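Reading Game Systems, Unit 3: Class and Job Systems in Role-Playing Games
Course handout, Ita Scanlon
Revised August 25, 2020

Read this before the seminar. The play log is due with it, and a log of cutscenes does not count.

What a class system claims to do

The usual account goes like this. A class gives the player a role. The role limits what the character can do, the limits produce interesting choices, and the choices make the party feel like a group of different people. You will find some version of this in most design textbooks and in nearly every manual. I'd like you to treat it as advertising until you have checked it against a game.

Start with the limits. In Drostau, the first of our three games, a Porter cannot cast spells and a Chanter cannot wear plate. On paper those are hard restrictions. By the middle of the second chapter the shop in Warncombe sells a charm that lets anybody cast the four basic spells, and plate armor has been overtaken by a robe with better numbers. The restriction is still printed on the character sheet. It no longer restricts anything.

Ask of every rule in your log: at what point in the game does this stop mattering? Write down the chapter. Some of you will write "never," and I will ask you to show me.

Changing jobs

Drostau fixes your class at the start. Skinusgate lets you change at any shrine, provided the character has reached rank 48 in the old job. The manual describes this as freedom. Look at what the player has to do to get it. Rank 48 takes a long time, the fights that get you there are ones you have already won many times over, and the new job begins at rank one with most of its skills locked. Players on the class forum last year defended this as "commitment." It may be. It also adds a great deal of playing time to a game that sold itself on its length.

There is a second problem. Skills learned in an old job carry over in Skinusgate. So the sensible path is to pass every character through every useful job, and the party that started as a knight, a thief and two casters ends as four copies of the same person in different hats. If classes exist to make characters distinct, a system that rewards erasing the difference needs explaining. The designer commentary on the disc does not explain it.

For the log, keep a plain table with these columns:
Character
Job at start of session
Job at end of session
Skills used in battle (used, not owned)
Fights lost

That fourth column matters most. Students tend to list what a character knows. A character can know 100 skills and use three of them. 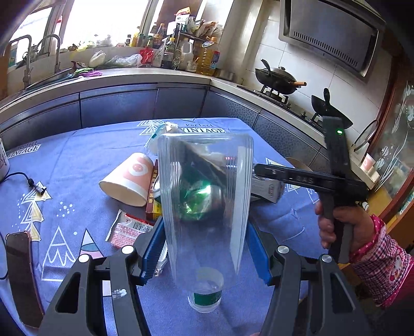
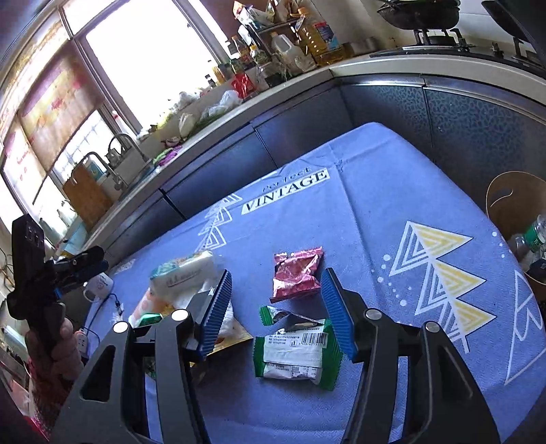 Hidden and advanced classes

Most games of this type keep back a few stronger classes. The requirements vary: an item, a rank, a side quest, or some combination that you would be unlikely to find without a guide. Talpur is the extreme case on our list. Its Lampwright class needs a book dropped by a single enemy, and the drop rate is low enough that Kieran Rafferty, who ran this unit before me, logged 221 fights before he saw one. His log is in the course folder. It is dull reading and I recommend it.

The defense of hidden classes is that they reward exploration. I think the word is being stretched. Walking into a cave because it looks odd is exploration. Fighting the same enemy in the same hallway is something else, and the fact that a rare item falls out at the end does not change what the player was doing beforehand. You may disagree. If you do, use Talpur as your evidence and avoid general statements about what players enjoy.

Then there is balance. The Lampwright has the best attack growth in the game and the second-best magic growth, and it heals. Once you have one, the other classes are there to fill seats. Compare this with the Warden in Skinusgate, also an advanced class, which gives up all healing in exchange for acting first in every round. I find the Warden a better piece of design. I'm less sure that it is more fun, and I would be suspicious of anyone who moved from the first claim to the second without stopping.

A note on difficulty

Easy mode in Talpur raises the drop rate for the book. Normal mode does not mention this anywhere. If you are playing on easy, say so at the top of your log, or your numbers will be useless to the rest of the group.

Discussion for the seminar

Does a class still exist if its restrictions can be bought off? Take Drostau's Porter and argue it one way or the other.

Find one moment in your log where a character's job changed what you decided to do. If you can't find one, bring that result. It's a finding.

The Skinusgate manual says each job has "its own personality." Pick a job and locate the personality. Is it in the rules, in the artwork, or in the writing?

Reading

Scanlon, "Hats and Roles," course packet, first half only. The second half was written before the Talpur patch in January and gets the Lampwright's growth figures wrong. I have left it in so that you can see the correction.

Rafferty, play log for Talpur, with his margin notes.

Logs go in the shared folder under your own surname. Late logs lose a grade.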